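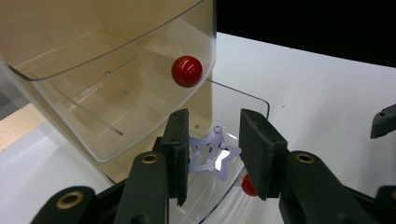
**Abb. 3:** Greifer mit sternförmiger Haarspange über der unteren Schale; je eine rote Kugel in der oberen und in der unteren transparenten Schale.

### 4.2 Regeln für die Aufnahme von Sortierdemonstrationen

Die in Abschnitt 4.1 beschriebenen Rohdaten wurden nach einem einheitlichen Regelwerk erhoben, das im Projekt Sorwood entstand und im März um die Vorgaben zu transparenten Behältern ergänzt wurde. Es legt fest, wann eine Demonstration beginnt, welche Griffe zulässig sind und unter welchen Bedingungen eine Episode zu verwerfen ist. Insgesamt gingen 3119 Episoden in die Prüfung ein. Maßgeblich ist die Fassung vom 8. Jan. 2023; frühere Fassungen unterscheiden sich nur in der Nummerierung.

**R1 (Griffstelle).** Durchbrochene oder dünnwandige Objekte sind an zwei gegenüberliegenden Außenkonturen zu fassen. Ein Eingriff in die Öffnung ist unzulässig, auch wenn er den kürzeren Weg bietet. Abb. 3 zeigt den Griff am Beispiel der Haarspange: Das Objekt liegt zwischen den beiden Greifbacken, die mittlere Öffnung bleibt frei. Bei sternförmigen Konturen darf eine Backe an mehreren Spitzen zugleich anliegen.

**R2 (Verdeckung).** Befinden sich weitere Objekte im Zielbehälter, so ist eine teilweise Verdeckung durch Backe oder gegriffenes Objekt zulässig. In der unteren Schale in Abb. 3 ist von der Kugel nur ein Segment erkennbar. Solche Bilder werden nicht aussortiert. Die Annotation erfasst ausschließlich den sichtbaren Teil; eine Ergänzung der Kontur nach Augenmaß ist untersagt. Vollständig verdeckte Objekte erhalten das Attribut »nicht sichtbar«, sofern sie in einem früheren Bild derselben Episode markiert wurden.

**R3 (Transparente Behälter).** Behälterkanten werden entlang des Randes annotiert, nicht entlang der durchscheinenden Hinterlegung. Die Regel geht auf eine Vorstudie mit dem Datensatz Maldonado zurück, in der zwei Annotationsgruppen den Rand derselben Schale abweichend setzten. Rippen und Bohrungen im Behälterboden gelten als Bestandteil des Behälters und werden nicht gesondert geführt. Glanzlichter auf Objekten bleiben unberücksichtigt.

**R4 (Zweiter Greifer).** Ragt ein weiterer Greifer in das Bild, ist er als eigene Instanz zu führen, auch wenn nur eine Fingerspitze erfasst ist. Ein Abstand von 20 mm zwischen den Greifern darf während der Bewegung nicht unterschritten werden. Für Übergaben gilt diese Grenze nicht.

**R5 (Abbruch).** Eine Episode ist abzubrechen, wenn ein Objekt außerhalb der Behälter zu liegen kommt oder der Greifer den Behälter verschiebt. Abgebrochene Episoden werden gekennzeichnet und getrennt abgelegt. Eine Löschung ist nicht vorgesehen.

Die Einhaltung wurde mit dem Prüfwerkzeug Grulto kontrolliert. Je Aufnahmeserie wurden 100 Bilder gezogen und doppelt annotiert. Serien mit Abweichungen gegenüber R2 oder R3 wurden vollständig nachbearbeitet; dies betraf 18 Serien. Verstöße gegen R1 ließen sich nicht automatisch feststellen und erforderten eine Sichtung der gesamten Episode. Für die Auswertung in Abschnitt 5 bleiben Episoden mit Verstoß gegen R4 außer Betracht. Die Materialien der Backen wurden nicht variiert, sodass sich die Regeln vorerst nur auf die im Aufbau Zundel verwendete Greiferbauform beziehen.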